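Home Events Opinion Wellness Archive Contact

Stop booking the wellness talk for 10 am

Another women's health conference, another agenda that starts at ten and ends at three. I went to the one in Tedau in November. Took a vacation day to do it. So did the woman next to me, and the woman next to her had told her boss she was at the dentist.

The program was good. I want to say that first. The session on perimenopause was the best hour I've spent in a folding chair. Sleep, bone density, what to ask your doctor and how to keep asking. 1,436 people registered, according to the welcome speech. Great. Who were they? Mostly women who can get away in the middle of a workday. Women who already have a doctor they like.

My sister cleans offices in Renen. She has had the same headache for 2 years. She'd of loved that hour. She was asleep, because her shift ends at six in the morning.

And the ticket. $81, lunch included, parking not. I keep hearing the price keeps the quality up. Maybe. It also keeps my sister out. 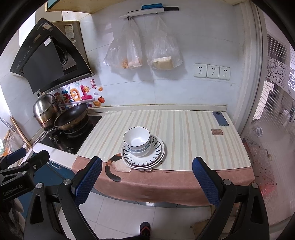
Kitchen counter with a striped cloth, pink trim and a cartoon cat's tail and paw.

So do it differently. Run the same talk twice, once in the day and once at 7 pm. Put a room aside for kids, with a grown-up in it. Record the thing and leave it up, no password, no "members only." Larasati Ngau ran a night series in Dasov out of a library basement and got 37 women on a rainy evening, half of them still in work shoes. No tote bags. A nurse, a microphone, a lot of questions. I learned as much there as I did in Tedau.

I'm not against the big day out. Lunch with grown women, lovely, I had two desserts. But if the poster says "for every woman" then somebody has to look at the clock befor they print it.

Evening session. Cheaper seat. Start with that.

Comments (3)

nightshift_mo
Thank you. 12 hour nights here and every single thing is at 10 or 11. I gave up looking.

Leobardo Chávez
My wife went to the Dasov evenings and I watched the kids. Speakers do cost money though, so I don't think $81 is crazy for a full day with food.

P. in Liew
Is the Tedau perimenopause talk online anywhere? Would watch it tonight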